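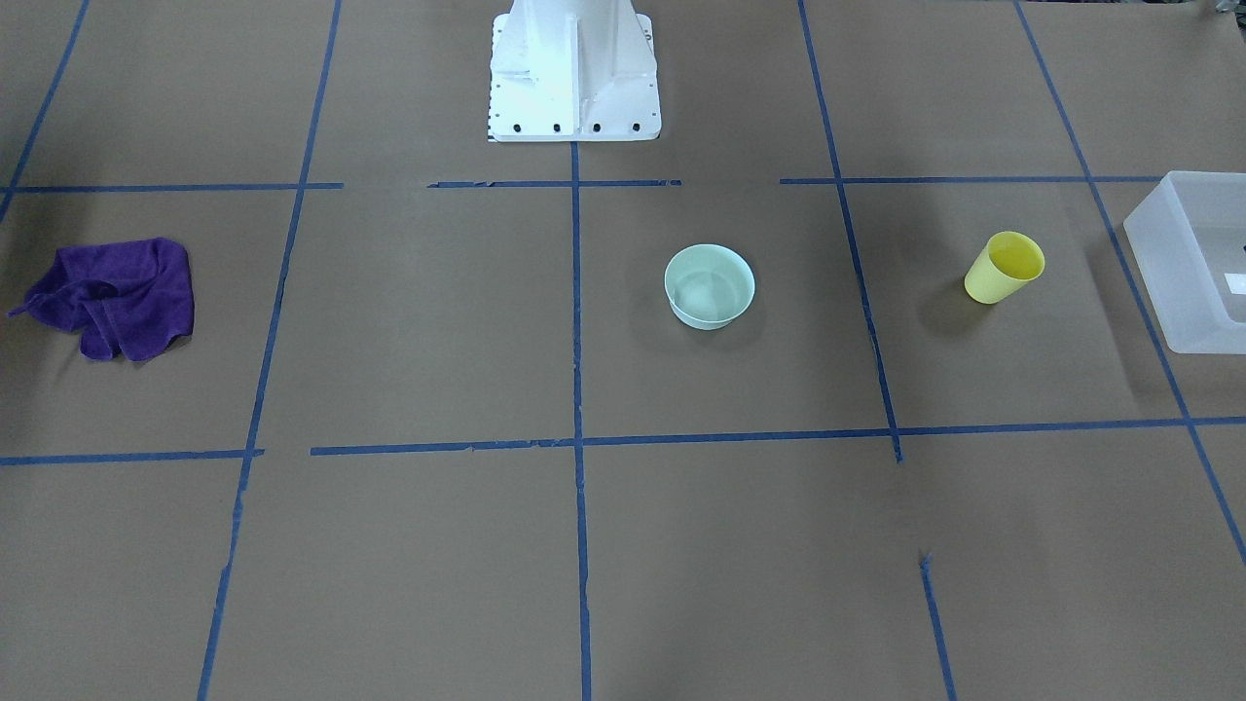 Home Build Log Parts FAQ Contact

Harasym Bench Arm – FAQ
October 10, 2024, by Jakent

What is the bench covered with?
Brown kraft paper. The grid on it is blue painter's tape, laid by eye, so the cells are not all square.

What does it pick up?
Household things. A towel, a bowl and a cup to start with. Soft items are harder for it.

What did it cost?
$1,035 in parts, plus 38 hours of shop time at Unham.

Does it need a fast computer?
No. A five-year-old desktop runs both arms.

Can I build one at home?
Yes, if the bench is solid. Bolt the base down before you run anything – clamps slip.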